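Notebook, May -- exhibits room, second entry

Back at it after lunch. Picking up where I left off this morning, which was halfway through the Ochoa disclosure and wondering why the page numbers jump.

So, the jump. The bundle we got from the prosecutor's office is stamped 1 to 508, and I'd been assuming that anything missing was a scanning slip on our side. It isn't! Tegwen pulled the original disc and the gap is there too, right after the second interview transcript. 19 pages, clean gone, and the index skips over them as if they were never listed. My guess is they got pulled for redaction and never put back in (I've seen that before), but I've written it up as "not received" and left the guessing out of the letter. Tegwen's sending the request tonight. If you're reading this and the pages turn up, please don't renumber anything -- just slot them in with an A suffix so my cross-references survive.

Next thing, the timeline. I tried building it in the Sturner software again because everyone keeps telling me the new version is better, and it is better, a bit. It imports the phone records without choking now. But it still shifts every call by an hour if the source file doesn't say which time zone it's in, and it doesn't warn you. I only caught it because the call to the garage landed before the garage opened. Fixed it by hand, exported, checked the first page and the last page against the paper, both fine. Middle still needs checking. I'd really like somebody else to do that, my eyes are going square. 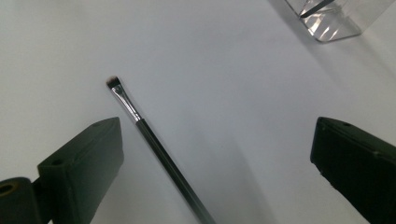
The other reason I want a second pair of eyes on the middle section is that it's where our client's account and the officer's statement come apart. The officer has the stop at 9:40 in the evening. The dispatch log has the plate check going in at 9:52. Twelve minutes is a long time to stand beside a car before running the plate, and Caradog will want to ask about it at the suppression hearing, so the times had better be right and they'd better all be off the same clock. Note to self: ask for the dispatch system's clock record. I keep writing that and not doing it.

Caradog came by about four and read over my shoulder for a while. He wants the cross-exam binder cut down hard. Right now it has 2 tabs for the same witness, one by date and one by topic, and he'll only ever use the topic one. I argued for keeping both (I like dates, what can I say) and lost. So topic order it is, with the statement on the left and the contradicting document on the right, same as we did it in Gemano. That layout worked well in court, he could find things without looking down for ages.

Printing: the big printer jams on the heavy tab stock if you load more than a thin stack. Use the bypass tray. Also the hole punch is out of line again and the bottom hole tears, so check before you do a whole volume like I did. Grr.

Arnine motion -- it's not mine, but I borrowed the standard-of-review paragraph from it for our brief and I want that on record, as it needs its citations checked before anything gets filed. One of the cases looked old to me. Might be perfectly good law still, I just haven't run it.

Left to do:
Middle of the timeline, against paper
Dispatch clock record (do it!!)
Rebuild the binder by topic
Cite check on the borrowed paragraph
Chase the missing pages if there's no answer to Tegwen's letter

Stopped at 6:15. Working copy is on the shared drive in the Ochoa folder, the file with "use this one" in the name. The other one is the version with the bad hours in it, and I'll delete it once the middle's been checked.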